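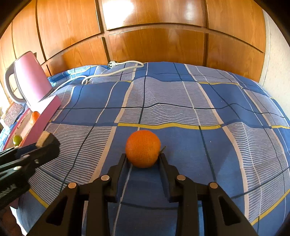 Orange on the plaid bedspread, guest room

Small balcony garden, what weight is safe?
Posted by vlambrakis, April 29, 2026

Hello all. I rent a flat on the top floor and I want to make a small garden on the balcony, with one citrus tree in a pot. The pot I like is the Fadano, the large one. With wet soil I calculate 200 pounds. The building is old and I have no papers for the balcony. Is it too much?
Vasiliki Lambrakis

guthrie_roof
200 is fine if it stands near the wall. Mine holds 300 for years already.

jcarnegie
I don't agree with guthrie_roof. You cannot say "fine" for a balcony you never saw. Ask the owner for the load in writing before you buy anything.

guthrie_roof
Then half the people here must throw out their pots.

jcarnegie
Maybe some of them must. In my building two balconies were closed for cracks.

dromar13
Did you think about a fabric pot? Much lighter than the Fadano and the roots get more air. It dries faster in summer, so you water every day in the hot weeks.

vlambrakis
Thank you for the answers. I wrote to the owner this morning. dromar13, which size do you use for citrus? I am away for one week in May and nobody can water.

dromar13
13 gallons. For one week put a drip bottle, or move it to the shade.

jcarnegie
One drip bottle is not enough for that size. Take two.
Jessie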